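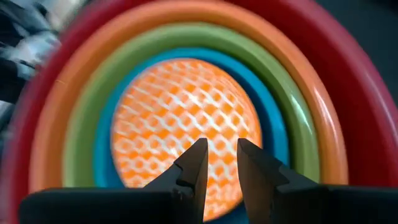 1/ Fault notes from the bowl task on the Fragkou bench, January 30, 2021. Two arms, nested bowls, take them apart and put them back. We had a bad run and I want it written down while I still remember the order of things.

2/ The short version: the right arm kept pushing down after it should have stopped. No one was hurt and no hardware broke. It still counts as a safety matter, so the bench was off for the rest of the afternoon.

3/ The run had been fine up to cycle 59. Then the right gripper closed on two rims instead of one. The bowls sit close together when they're nested, and a fingertip that comes in slightly low will catch the next rim down.

4/ A double grab is normal. We see it a lot. The arm is supposed to notice the grip is too wide, open, back up and try again. We run Galell for the grip check, and it did flag the width.

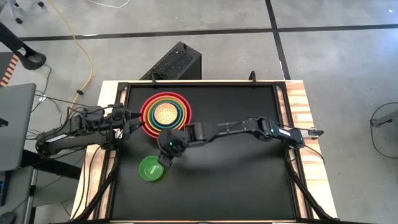

The flag went out and the arm didn't act on it. The left arm had a move waiting at the same moment, and the planner handled that first. By the time it got back to the right arm, the flag had expired and was thrown away.

5/ So the right arm went on to the placing step holding two bowls. It was going to a height set for one. It reached the table early and kept pressing, because as far as it knew it had farther to go.

6/ The force limit should have caught that. It was set to 15 newtons, but it only trips if the reading stays high for 2 seconds. Each time the bowls slipped a little, the reading dropped and the timer started over.

7/ I hit the stop. The arm held position, as it's meant to, which meant the bowls stayed pinned until we released the joints by hand. Please support the arm before you release it — it drops. 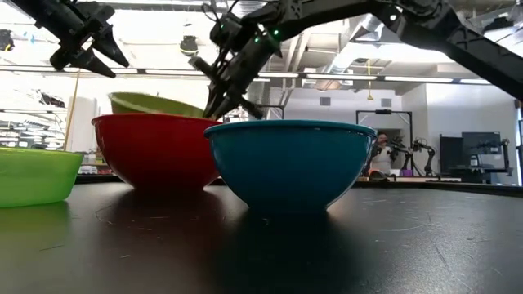
8/ What we changed:
Grip flags no longer expire. They stay until the arm answers them.
A wide grip blocks the placing step, whatever the other arm is doing.
The force timer doesn't reset on a short dip.
The limit is now 5 newtons for anything near the table.

9/ What we haven't changed: hold on stop. A few people at Samemico want the arm to go soft when the button is pressed. I don't, with a second arm working below it. Still being discussed.

10/ The low approach is still there too. I saw something like it in December and put it down to a loose finger screw. I tightened the screw and closed the ticket. That ticket is open again.

11/ If you run two arms off one planner, check what happens when both have something to report in the same tick. Our logs showed the flag as sent. They didn't show it as dropped, and finding that took most of the evening.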